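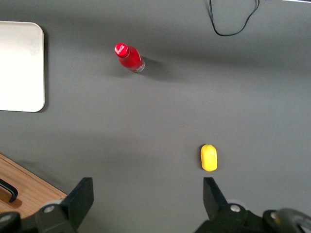
A small red bottle and a yellow object resembling a toy lemon on the sorting table at Lellik's test shop in Iltitport.

The Grip That Would Not Let Go

The fault took less than a second and cost the shop most of the winter. In January, a two-finger gripper at Lellik closed on a paper carton, kept closing after the carton had given way, and then ignored the stop button on the operator's desk. Knut Grube, who was running the shift, had his left hand inside the work area. He got it out with a bruised thumb.

"I pressed stop and it went on squeezing," Grube said. "I pressed it again. Then I pulled the plug."

Lellik builds table-top picking arms for small packing firms. The arm in question had done 3225 picks without a complaint in the log. Number 3226 was the carton.

Ottmar Lindemann, the company's safety engineer, spent 29 days on the cause. He first blamed the force sensor and replaced it. The fault came back on the second morning. He then looked at the controller, a Sterkik unit that the company had updated in the fall.

The update had changed the order in which commands were read. A stop sent while the fingers were closing went to the back of the line and waited for the grip to finish. With a rigid object, the grip finished almost at once. With something that crushed, the fingers kept looking for resistance and the stop kept waiting.

Lindemann's report also found fault with the desk button, which had been wired through the same software. It should have cut motor power directly. The first drawings show it that way, and a later revision does not. 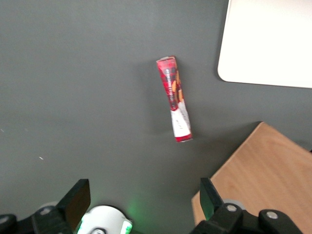 What changed on the table

The button now has its own relay, made by Bilgin, and the fingers have a time limit of 700 milliseconds to close. If they run past it, the motors lose power and someone has to reset the arm by hand. Grube finds this annoying on slow picks and has asked for a longer limit. Lindemann has said no 3 times.

The shop has also gone back to testing with groceries and toys as well as steel blocks. Customers with the older wiring have until 29th June to send in their control boxes.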